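Reviews > Arms & Grippers > Countertop Kits

Zerent Countertop Arm Kit: six months in
June 22, 2018

I've had the Zerent kit bolted up since December and I keep finding excuses to use it. For $2,398 you get the arm, a two-finger gripper, the mount, the cables and a license for Lurnum, the software you teach it with. I added the soft goods pack from Stusport, which was another $47 and worth every cent - plush food forgives a bad grip, so you can be bold on day one!

Setup took me one long evening. The mount went on without a fight, the manual is short and clear, and calibration is a matter of touching the gripper to a few marked points and pressing OK. Cable routing is the weak spot. The clips in the box are too small and I ended up buying my own.

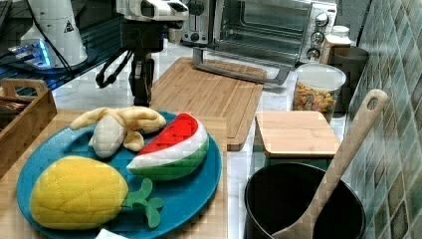

Plush banana, watermelon and pineapple on the teal plate, with the gripper overhead.

Teaching is where this kit shines. You move the arm by hand, Lurnum records it, and you clean up the path afterward on a timeline that feels a lot like editing audio. My first decent plate-to-board routine needed 26 recordings. The next one needed far fewer (I was getting better too, to be fair). Soft round shapes are easy. Anything long and floppy still gives it trouble, and I've learned to go in slower than the default speed.

It's quiet enough to talk over, and I love that the motion looks calm even when it's working in a crowded corner of the counter. Payload tops out at 600 grams, so don't plan on moving full jars. Reach is good, but measure before you pick your mounting spot. I had to redo mine.

Would I buy it again? Yes, in a heartbeat, though I'd hold out for a bundle with better clips. 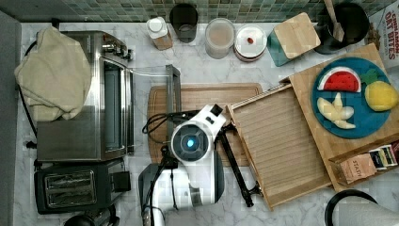

Llorente's arm has the same reach and a nicer gripper, but the software drove me nuts. I'd take Lurnum any day. - benchtop_dad

Does the license cover two computers? - mk77

@mk77 Mine did, you just sign out of the first one. - rowboat

Related
Llorente Mini Arm: first look
Lurnum timeline tips for beginners
Stusport soft goods pack, reviewed
Cable clips that fit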